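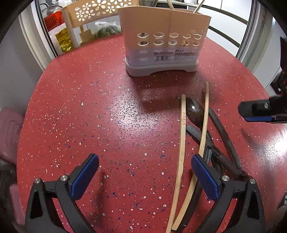
Chopsticks and a spoon by the jaws, utensil holder at the back of the table.

From: Hajar Saber
To: Holtstead list, household manipulation practice
Re: [holtstead] Draft 2 of the utensil rules, last call

Moataz, all,

I read draft 2 twice on the train and I still don't see what problem half of it solves. Moataz's message first, for those who only get the digest:

On Friday Moataz Berrada wrote:
> Draft 2 is in the usual folder. Changes since the first one: section 3 now
> says the table must be "cleared to a neutral state" before each
> demonstration, section 4 requires a 5 second hold after every grasp, and
> section 6 sets a floor of 2000 demonstrations per utensil set before the
> data can be called compliant. Siham and I think this is ready to go to
> Sulenell for adoption. If you object, please object with wording. We have
> been at this since September and I would like it off my desk.
> Moataz

OK, objections with wording, in the order of the draft.

Section 2, "one object per trial." Fine for a bench. People who eat with chopsticks put them down in a heap with the spoons, crossing each other, and that heap is the thing we keep saying we want machines to handle. If the rule stays, the pile gets sorted by hand before anyone picks up a gripper, and we will have a lovely set of demonstrations of a job that was already done. My wording: "Trials may begin from a mixed pile. The operator records that it was mixed."

Section 4, the hold. I asked Chaimae Abdelaziz where the five seconds came from and she traced it back to an old Radwan bench procedure written for metal blocks. A block doesn't tip. A spoon held partway along the handle has its bowl hanging off one side of the grip, and whether it turns in the pads depends on where you took hold of it. A hold time with no grip position written next to it measures very little. If we want to know about slip, write down where on the handle the pads closed and let the hold be as long as the operator likes. 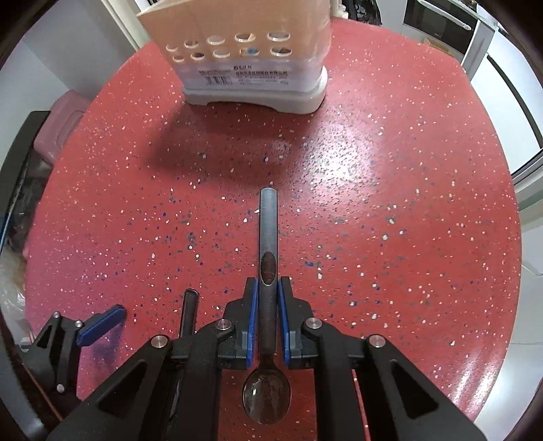
> Does the draft say who decides that a grasp has failed?

It leaves that to the operator, who marks the trial failed at the time, and a second reviewer may overrule the mark later with a written reason.

(That was Hazem Berrada's question from the other thread. I'm answering it in this one so it doesn't get lost. I think the second reviewer should be somebody from another site, but I won't fight over it.)

Section 5, pads. "Pads shall be in good condition." According to whom? I've seen three sites use the phrase and mean three things by it. Either give a replacement interval or ask for a close-up of both pads at the start of the session. I'd take the close-up, it's cheap.

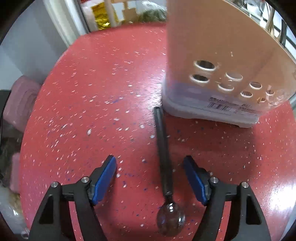
Section 3 is where I dig in. "Cleared to a neutral state" has no definition anywhere in the document, and I suspect each of us pictures our own bench when we read it. Does neutral mean bare? Does the holder the spoons go back into count as clutter, or as part of the task? Tabletops in kitchens have things standing at the edges and those things stay there when the work starts. I care much less about a pink container over on the left than I do about a glass jar sitting near the front corner, on the side where somebody's elbow goes. The draft treats the two exactly alike. My wording: "Glass and other breakable items are moved out of reach of the operator's arms. Other items may remain and should not be rearranged between trials." That is a safety rule and a consistency rule, and both can be checked by a person looking at the table.

One more for section 3: labels. Utensil holders go on the table with the store label still on the front, barcode and all. The draft is silent on whether to peel them. Iltum peels everything, we peel nothing, and then we merge the data and wonder why the holders look different. I don't much mind which way we go. Pick one.

Section 6, the floor. I would drop it entirely. Our site's last utensil set stopped at 123 demonstrations and I would put those up against a padded batch any day of the week. Set a floor of 2000 and you will get 2000, the last thousand of them done by tired people at the end of a shift repeating the easiest pick on the table. If Sulenell insists on a number, let them tell us what it's based on. I have asked before and got a slide back.

Things I have no quarrel with: section 1 (scope), the bit on consent from the household, and the appendix on file naming, which Siham Hamdy clearly put real work into. Thank you, Siham.

So I'm a no on adoption as it stands. With the new wording for 2 and 3, grip position added to 4, and section 6 out, I'd vote for it tomorrow. Can somebody other than Moataz or me take a pass at 5?

Hajar

--
To leave this list, send a blank message with "leave" in the subject line.
Replies go to the whole list by default.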